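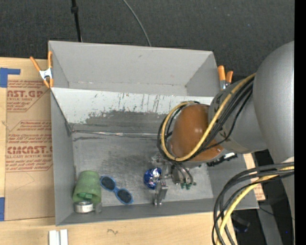 Fonberg polarised sunglasses: three months of daily wear

I drive 400 km most weeks and had been getting by on servo sunnies that lasted a month or two each. In July I bought a pair of Fonbergs from Skolcombe, the outdoor shop, and have worn them nearly every day since.

Lenses

Grey polarised, and good. Glare off a wet road drops right away and colours stay natural. The dash display in my ute goes patchy if I tilt my head, as it did with my old Dasitz pair. Road signs are clear to the edge of the lens with no bending.

Fit

They suit a medium to wide face. The arms grip behind the ear without pinching, though after 3 hours under a hat brim I notice them. The nose pads are fixed, so try them on first if you can. My partner has a narrower face and they slid down hers on the first walk to the mailbox.

Wear so far

One light scratch on the left lens, my fault for putting them in a pocket with keys. The hinges are still firm. The screws needed a quarter turn after six weeks and you'll want your own driver, as there isn't one in the box. The pouch is thin and the drawstring has frayed already - I use an old hard case instead.

Sunscreen

It comes off with dish soap and lukewarm water. Dry wiping just smears it around.

Compared with the Dasitz

The Dasitz were lighter and had a better case, but the coating peeled at the rims in the second summer. The Fonberg coating looks fine, though it hasn't seen a January yet.

Four out of five. I'd buy them again on sale, and I'd pay a bit extra for adjustable nose pads.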